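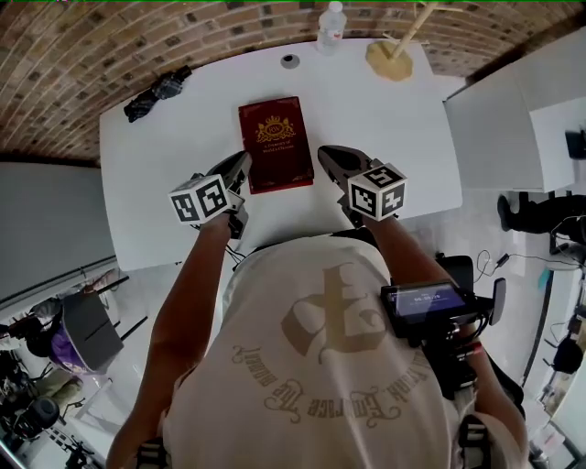 the red one, on the white table

Red hardcover w/ gold crest, keep or donate?
Posted by plavum_shelves, Sunday, July 13, 2025

Clearing out my aunts books, 266 so far and still two closets to go. Most are easy. This one I keep putting back. Dark red, gold crest with a crown, thin gold border. Think the cover says A Treasury of World's Classics, lettering is tiny. No dust jacket. Worth anything?? Or just donate

lestetti
Donate. Those treasury type sets sold by the truckload, single volumes go nowhere. I had one listed from December on, zero bites.

Qiuyue Ding
Disagree, at least open it first. Check the copyright page and look for a name or a note inside. Ask if anyone in the family wants it before it goes in a box

plavum_shelves
No name inside. Page edges a little brown, binding feels tight. Smells like closet lol

lestetti
So, ex closet book. Donate

tendunon44
why is everything about resale on here. its a nice red book. put it on a shelf

lestetti
She asked if it was worth anything??

tendunon44
she also asked keep or donate

Qiuyue Ding
Closet smell usualy goes if you stand it up with the pages fanned for a few days. Not in direct sun, red cloth fades fast. And dont wipe the gold with anything wet, dry soft brush only.

plavum_shelves
Not sure its cloth, could be the fake leather stuff. Will try the brush. My cousin Lu now says she might want it so its going in the maybe pile

lestetti
How big is the maybe pile

plavum_shelves
135

lestetti
oh no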